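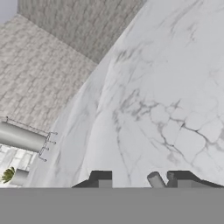
How to add a flow meter to a coffee dispenser and send the readings to your server

In this tutorial I explain how I connected a small hall-effect flow meter to a controller board, so that each cup poured from our office cold brew dispenser is recorded. The dispenser is a Miladus two-tap model, but the method should be the same for any machine where you can reach the hose behind the tap.

You should already know how to load a program on a board and how to connect it to the wireless network. I do not repeat it here.

What you need

A controller board with at least one pin that supports interrupts. I use the Stunero board.
A flow meter with three wires (power, ground, signal), suitable for drinks.
One resistor of 10 kilohm.
Two hose clamps of the correct size.
A measuring jug and a kitchen scale.
A server which accepts a POST request. Mine is a small script on the computer that already runs the Zwane dashboard.

Step 1. Install the meter

Close the valve and release the pressure before you cut the hose. I forgot this the first time and I had to wash the wall.

Look for the arrow on the body of the meter. It must point to the tap. Leave a straight piece of hose before the meter, about the length of your hand, otherwise the liquid is turning when it arrives and the readings jump. Tighten both clamps, open the valve slowly and check for drops.

Step 2. Connect the wires

Power goes to the 5 volt pin and ground to ground. The signal wire goes to the interrupt pin. Please check the output type of your meter first. Mine has an open collector output, so I put the 10 kilohm resistor between the signal and 3.3 volts. If your meter gives out 5 volts by itself, you need a voltage divider or a level shifter, or you can damage the board.
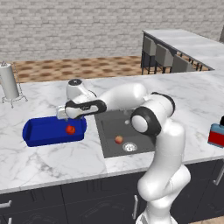
Keep the signal wire away from the cable of the compressor. When they were side by side, I got false pulses each time the cooling started.

Step 3. Count the pulses

In the program, attach an interrupt on the falling edge and increase a counter in it. Do nothing else inside the interrupt, no printing and no network. In the main loop, compare the counter with its last value. When it did not change for two seconds, the pour is finished.

I also ignore every pour with fewer than 9 pulses. These are mostly vibrations from the door.

Step 4. Calibrate

Do not trust the number in the data sheet. Put the empty jug on the scale, press tare, and pour until the jug is more than half full. Write down the pulses and the weight. For cold brew without milk you can take one gram as one milliliter.

My result was 145 pulses for 357 milliliters, so one pulse is 2.46 milliliters. Repeat it a few times and take the average. Pour once very slowly too, for the meter misses some liquid at low speed.

Step 5. Send the data

After each pour the board sends a POST with three fields: the tap number, the pulses and the milliliters. I send the pulses as well, so I can correct old records if I calibrate again.

If the server does not answer with code 200, keep the record in memory and try again after one minute. Give each record its own number, and let the server refuse a number it already has. Without this, one cup was written three times when the answer came late.

Known problems

The counter stays at zero: the pull-up resistor is missing, or the signal is on a pin without interrupts.

The values are too high after changing the keg: there is air in the hose. Pour one cup and delete that record.

The board restarts during a pour: the power supply is too weak. I changed mine for the one sold by Nurnenitz and it stopped.

The second tap works in the same way, with its own meter, its own pin and its own calibration value. Do not copy the value from the first tap. I tried, and the difference was too big to use.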